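# Chapter 6: Learning from the Wearer's View

Some years ago, on an April afternoon that had gone on rather too long, Manju Grewal sat down with a cup of tea and watched a recording of herself folding towels. She had been trying for weeks to get a two-armed robot to do the same job, and she had a fine set of notes on what a person does when folding a towel: find a corner, find the next corner, bring them together, smooth. What she saw on the screen matched her notes only now and then. Her hands patted and tugged. They let go and came back. Twice one hand did nothing at all except lie on the cloth while the other worked, and when she went back to her notes she found no word for that.

If you have ever tried to tell a friend over the telephone how to tie a shoe, you already know the trouble she was in. We are very good with our hands and quite poor at saying what they do. This chapter is about a family of methods that gets around the trouble by letting the robot's teacher simply do the task, with a camera worn on the head, and leaving the describing for later (or leaving it out altogether).

## 6.1 What we will cover

In Chapter 5 we taught robots by moving their arms for them, or by steering them from a second set of controls. Both approaches work, and both are slow. A skilled operator in the Hokport study, which we'll return to more than once, recorded 13 good runs of a bag-filling task in a morning. The same person, wearing a camera and using her own two hands, recorded 197 in the same stretch of time, and told the team she was less tired at the end of it.

That is a big gap, and it's tempting to stop there and declare the matter settled. Please don't! A human recording is cheaper to make but harder to use. The hands in it are the wrong shape for the robot. There are no motor readings and no record of force. The camera swings about whenever the wearer turns to look at something. Much of this chapter is spent on what has to be repaired, guessed or thrown away before such a recording will teach a machine anything.

We will go in this order:

- how hands are found and tracked in video from the wearer's viewpoint
- how hand motion is carried over to a gripper with two fingers
- how human and robot recordings can be mixed in training, and in what shares
- what the Hokport results do and do not show

## 6.2 Why soft things?

You may wonder why so many of our examples come from the laundry room and so few from the workbench. Part of the answer is history; Grewal liked towels, and her students inherited them. The larger part is that cloth is a hard and honest test. A steel block has a position and a direction it faces, and once you know those you know nearly everything you need. A sweater in a bag has no such short summary. It sags, bunches and hides parts of itself, and each time you touch it you have a slightly different object in front of you.

Mesh makes this harder still, and it comes up often enough in the exercises that we should look at it early.

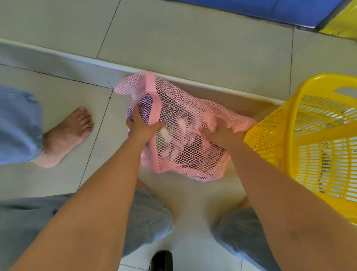 **Figure 6.1** Two-handed handling of a mesh laundry bag, from the wearer's viewpoint. The left hand grips the netting; the right is pressed flat against the bag.

Take a moment over the two hands, because they are doing different jobs. The left has its fingers curled into the net, and most grasp detectors will label it without fuss. The right is spread open on the mesh. A tracker that knows only "open" and "closed" will report it as open, and a careless training script will then treat it as a hand holding nothing and perhaps drop it from the data. Yet it is in contact with the bag, and contact is a thing we very much want to keep. Notice too that the dark purple clothing shows through the netting, so a program that sorts the picture by color has to decide where bag ends and garment begins — a question we take up in Section 6.4.

Imtiaz Munshi's answer, in the Zivlow tracker, was to add a third label, which he called *resting contact*. He relabeled 370 short clips by hand to get it started. We'll build a small version of his method in the next section, beginning with the plain geometry of the palm, so you may want to have your notes from Chapter 2 open beside you.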